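Most people who ring us about the Olta wobble board have already been told to work on their balance by somebody, whether that was a physio, a running friend or a worried daughter. Quite a few have tried standing on one leg while the kettle boils and found it dull after a week. If that sounds like you, then I hope this page will help you decide whether a board is worth the money and the floor space, and which of our two sizes to go for. It's a long page, I'm afraid, but I would far sooner you read it with a cup of tea now than send the board back to us in October!

# Olta Wobble Board

The Olta is a round balance board with a shallow dome fixed underneath. You stand on it, it tips, and your ankles, calves and hips get on with the business of keeping you upright. There is nothing to plug in, nothing to charge and no app to sign up for. It comes in two versions, which we call the Olta Low and the Olta High, and the only real difference between them is how far they tilt.

**Olta Low** has the shallower dome. It is the one we suggest for anybody new to balance work, for older customers, and for those coming back to exercise after a long gap. The movement is gentle, and when an edge does touch the floor it does so without much of a jolt.

**Olta High** tips further and faster, and suits runners, climbers, skiers and anyone who has spent a good few months on the Low and begun to find it easy. Please don't buy the High simply to save buying twice. We've had a fair number of swaps over the years from people who wished they had started lower, and we always do them gladly, but it is a nuisance for you to pack the thing up again.

## What your body gets out of it

Balance is one of those things we stop practising once we leave the playground. We sit at desks, we drive, we walk on flat pavements, and the small muscles around the ankle are left with very little to do. A few minutes a day on an unsteady surface gives them a job again. Many of our customers tell us they feel the difference on stairs first, and then on rough paths and wet grass.

There is also something rather settling about it. You can't easily fret over your inbox while you are trying to keep a board level – your mind simply hasn't the room. Kirsten Li, who wrote the exercise sheet that comes in the box, likes to do hers at seven in the morning before she has looked at her phone, and I have copied her ever since.

## Your first few weeks

Put the board on a carpet or a firm mat, close enough to a worktop or the back of a heavy sofa that you can reach it without stretching. Wear flat shoes or go barefoot, whichever feels steadier. Socks on their own are slippery, so please leave those off.

Start sitting down. Place both feet on the board while you sit on a dining chair, and tip it slowly forwards and back, then side to side, then in a circle each way. It feels a bit silly, but it teaches you how the board moves before you trust your weight to it. After that, stand with both hands on your support and try to hold the board level for 20 seconds, then step off and have a rest. Two or three goes is plenty for a first day.

When 20 seconds feels comfortable, stretch it to 30, and then try with one hand, and then with just a fingertip. Kirsten's sheet takes you on from there to small knee bends and to throwing and catching something soft. Don't hurry through it. A slow month on the easy exercises will do you more good than a rushed week on the hard ones. 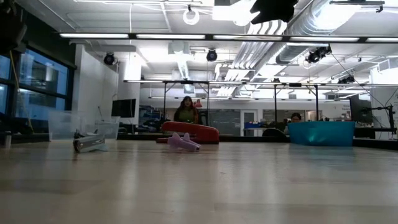

*Silver and purple toy planes on the tabletop.*

Many people find that the habit sticks best when it is tied to something they do anyway. The radio news is a favourite, and so is waiting for the bath to run. Brayden Marchand, who looks after our orders, keeps his Olta beside the printer and has a go whenever there is a long batch of labels coming through. You may have to hunt for your own moment, but once you have found it you'll probably stop having to remind yourself.

## Top, dome and grip

Both boards have a birch top, oiled by hand, with a ridged rubber surface set into the middle where your feet go. The dome is solid rubber, so it is kind to floors and fairly quiet, even in an upstairs flat. We used to make the dome in hard plastic and it clattered dreadfully. The rubber version came in after we merged with our old suppliers at Nitora, and we have sold 4,000 of them since then.

You'll find a hand slot cut into one edge for carrying, and it doubles as a way to hang the board on a stout hook if you are short of space. It will also slide under most beds.

## Looking after it

Wipe the top with a damp cloth when it needs it and let it dry flat. A little wood oil once a year keeps the birch from looking tired. Don't leave the board in a conservatory all summer or in a damp shed all winter, as wood never thanks you for either. Check now and then that the dome is firmly seated, and if it ever works loose, stop using the board and get in touch. We keep spare domes for both sizes.

## Things that go well with it

The **McIntyre mat** is a thick, non-slip exercise mat that gives the board a bit more grip and makes a softer landing if you step off clumsily. If your floors are tiled or polished, I would count it as a must. On carpet you can happily do without.

The **Lilholm strap** is a long woven band for stretching your calves and hamstrings afterwards. Calves do tend to grumble in the first fortnight, and a gentle stretch in the evening helps a good deal.

## Please read before ordering

A wobble board isn't right for everybody. If you have had a recent fall, a fracture, a joint replacement or surgery on your feet, knees or hips, or if you get dizzy spells, do have a word with your doctor or physio first. The same goes if you are pregnant. Children can use the Low with a grown-up beside them, but it shouldn't be left out as a toy. Stop if anything hurts sharply. Tired muscles are fine and to be expected, but pain is a reason to step off.

## Delivery and returns

Boards are sent out in a plain cardboard box with paper padding, and the exercise sheet is tucked in on top. Orders placed before noon normally leave us the same working day. If you would like larger print on the sheet, just say so in the order notes and Brayden will put one in for you.

You have 30 days to try your Olta at home, properly, standing on it and everything. If you don't get along with it, send it back in its box and we'll refund the price of the board. Swapping a Low for a High, or the other way round, works in the same way, and we pay the postage on the replacement.

If you're still unsure which one to choose, write to us with a line or two about how active you are and what you'd like to be able to do. Kirsten answers most of those messages herself, usually in the afternoon.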